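[fillness-dev] Re: Rim fit picks up the knot in the wood

From: Hanneke Willems
To: fillness-dev
Date: 2 December 2020

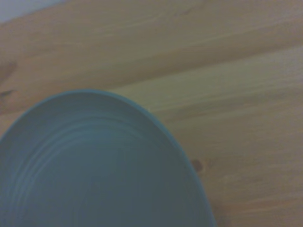 Wrist camera view, plate on the pine boards. The knot is right of the rim.

Hi Stijn, all,

I ran your recording through the current branch and I get the same thing you do. The edge detector finds the rim without trouble, but the knot sits so close to it that the two contours get joined. The circle fit then pulls towards the knot and the centre estimate goes with it. The centre of the plate is well down to the left in this view, so we are fitting an arc and any bad points on the right count for a lot.

Stijn Maes wrote:
> Fit is fine up to frame 3662 and then the centre jumps.
> I have tried raising min_contour to 700 but it makes no
> difference. Is it the ridges inside the plate? They are
> faint but they do run parallel to the rim. Also, would
> it be simpler to sand the board or put a cloth down?

I don't think it is the ridges. I masked out everything inside the rim and the jump was still there. With the knot masked instead, it went away. Raising min_contour can't help, as the knot is no longer a separate contour by the time that filter runs.

I would leave the boards as they are. Bernitz have wooden tables too and we would only meet the same problem there.

What I suggest:

1. Split by colour before the edge step. The plate is a dull blue-green and the wood is pale tan, so hue should separate them even in flat light like this. The knot is dark brown and falls on the wood side.

2. Drop the plain least squares fit and use RANSAC with a tolerance of 2 pixels. Nabil has a version in the Alunero repository that we can copy more or less as it stands.

3. Reject any fit where the visible arc is under 30 degrees, and have the planner move the wrist back for a second look. At present it takes whatever centre it is given – Rui raised this in May and we never closed the ticket.

I have the first one working locally and will push it once the tests are tidied up. Barbara, could you check whether the planner can accept a "no estimate" reply without aborting the whole task? I looked at the state machine and could not tell.

Stijn, please keep the raw recording. I would like to add it to the regression set.

Hanneke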